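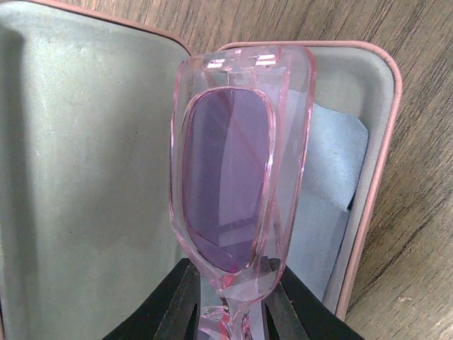
Cell 3, eyewear case station – finger swap and wrist camera re-zero
5 Feb 2019

Left as found by the night run: picks drifting toward the temple side, glasses going into the case crooked, and a note on the controller reading "seems fine." It did not seem fine. Setsuko Hirose had already pulled the log by the time I had my coat off, and grip width at contact had been creeping since the Desenberg fingers went on in September. The spec sheet calls them long-life. I suppose four or five months is long if you are a mayfly.

Fingers

Took both off. The left one had its ridges polished nearly smooth near the tip, the right one less so. That fits with the wrist sitting a hair off center and the left finger doing all the dragging. Fitted the spare black pair from the Flisteck drawer. Mounting screws got a drop of the weak threadlocker, the kind you can undo again without a lecture from Setsuko.

Note for next time: the spares are handed. They look the same. They will bolt on the wrong way round quite happily and then close with a gap at the top, and you will spend the first part of your morning blaming the drive. Scratched an L into the back of the left one.

Grip

Old setting was 40 percent force, which somebody chose for the metal frames. On the clear pink plastic ones it is too much. Brought it down to 31, then to 21, where they started to slip on the fast move. Back to 31 and slowed the lift instead. Grip point is now low on the frame, by the bridge, fingertips coming in from either side, glasses upright with one lens up top and the case open underneath. Gripping by the lens rim is quicker to teach and leaves marks, as the returns shelf will tell you.

Camera

The pink frames remain a nuisance. You see straight through them to the cloth and the lining, and the plastic near the bridge bends whatever is behind it into red and magenta streaks. The Kazmi edge finder adores those streaks. It also adores the white glints along the top of the frame, and this morning it reported one as the left corner of the case with very high confidence. Wish I had that confidence.

What I changed:
Exposure down two steps.
Search window for the case corners moved off the glasses and onto the pink rim of the case, which is a thin line but at least stays where you put it.
Cloth taken out of the template altogether. It folds differently every time and we were asking the poor thing to match a crease.
Wood grain filter left on. Setsuko wants a plain gray mat on the bench, and she is probably right, but the bench is what we have.

Re-zeroed the wrist against the Oro block afterward. Offset was mostly in one direction, toward the left finger, so the wear pattern makes sense for once. Tightened the camera bracket too, since one of its two screws was finger tight and I was the last person to touch it. Moving on.

Checks

Ran 21 slow cycles on the clear pink frames with Setsuko on the stop button. 3 bad ones, all early, all with the right half of the case turned further than the fixture should allow. Pushed the fixture stop back in and did not see it again before lunch. Did not try the metal frames, so whoever runs those first should keep the speed down and a hand near the button.

Still open

Fixture stop works itself loose. Needs a proper pin; the tape is mine and is temporary in the way the last tape was.
Order another pair of fingers. Drawer is now empty.
Write the new grip force on the card by the controller. Card currently says 40, and beside it, in my handwriting, "do not change."
Ask Setsuko where the good hex key went.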